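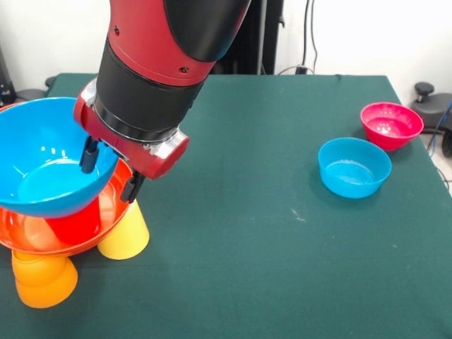 Blue bowl, gripper on the rim, cups holding up the rest.

Print this post | E-mail this post

OK so quick one, it's late and I promised I'd write down the house rules for stacking before July gets away from me. People keep asking. Mostly the same three questions, mostly after something has gone on the floor.

Background for anyone new – I do table-top manipulation stuff, bowls and cups, one arm, green cloth. We don't have a real written standard for this kind of work. There's the big safety stuff for industrial arms, and you should read it, all of it, it's dull and it matters. But it doesn't tell you how to run a session so that the recording is worth keeping. So everybody makes up their own, and then you try to merge two sets and they don't agree on what "stacked" means. We had 3,702 clips from the old Devix project and after I went through them with one strict definition I kept 2,982. The rest weren't bad exactly. Just no one had said what counted.

Rules, then. In the order I thought of them.

Write down the goal before the arm moves. One line. "Bowl on cups, let go, arm clear." If you can't get it in one line it's two tasks.

A stack isn't done until the fingers are open and away. Still holding the rim = still in progress. I don't care how good it looks. Tarun Grewal and I went back and forth on this for most of an afternoon and he wanted a hover at the end to count too. It doesn't. (Sorry Tarun.)

Never reach under a raised bowl while the arm has power. Not for a cup that rolled, not for your pen. Stop, then reach. I've broken this one myself and got a proper telling off, deserved.

Plastic only for wide things on narrow things. A large bowl sitting on one upright cup will go over sooner or later, and you want it to be a boring noise when it does. 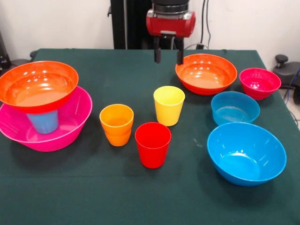 Orange-red bowl on a cup on a pink bowl. Single cup in the middle, see rule above.

Where you leave the spare peices matters more than people think. I used to just push them wherever. Now – leave a clear gap between anything the fingers have to get around, and keep the tall stuff out of the straight path from the arm to the stack. Cups upright unless the task says upside down. If it says upside down, put that in the goal line as well, I have been burned by this.

Cloth. Same cloth, whole session, no swapping. Pull the wrinkles out before you start. Lint is fine, I gave up on lint.

Speed. The Kallov guide (their internal one, a friend lent me a printout) says run the first try slow and everything after at normal. I do the first 12 slow. Costs you a coffee. Then normal, and if anyone changes the layout in a big way you go back to slow. Hailu people think this is over the top. Maybe. They also lost a wrist cable in the spring so.

Label failures, keep failures. Don't delete the drop because it's embarassing. The drops are the good part, you learn where the rim grip slips. But label it the same day, while you still remember what you were trying to do.

One person has the stop button and does nothing else. No typing, no phone, no "just holding this for a sec". 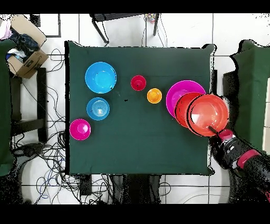

Floors are the part I'm strictest about now, and the part every checklist I've seen skips, the Grilby one included. Everyone writes three pages on the arm and then nothing on what you walk across to get to it. Cables get run along the wall or under the table, taped, and not across the side where a person stands. And look at our own floor, black cables tangled all down the left and below the table, a blue one in with them, power strip down there too. That's a fail by my own list and I'd mark anybody else down for it. Same with the cardboard box with its flap open and clothes in it – bags, coats, boxes go outside the work area, full stop. Chairs too. A chair you have to steer around is a chair in the way when you need to step back fast.

What else. Stop every 500 tries and check the fingers for wear, even if nothing seems off. Check the screws on the shell while you're there. Write the date on the sheet, in pen.

Don't change two things at once. New bowl OR new start position. If you do both and it gets worse you've lost an evening.

Still arguing with myself about nested cups, whether a pair stuck together is one object or two in the notes. Right now I write "nested" and move on. Tarun says two. If you've got a rule for that one send it over, I'll add it in when I redo the list.

Last updated: July

Print this post | E-mail this post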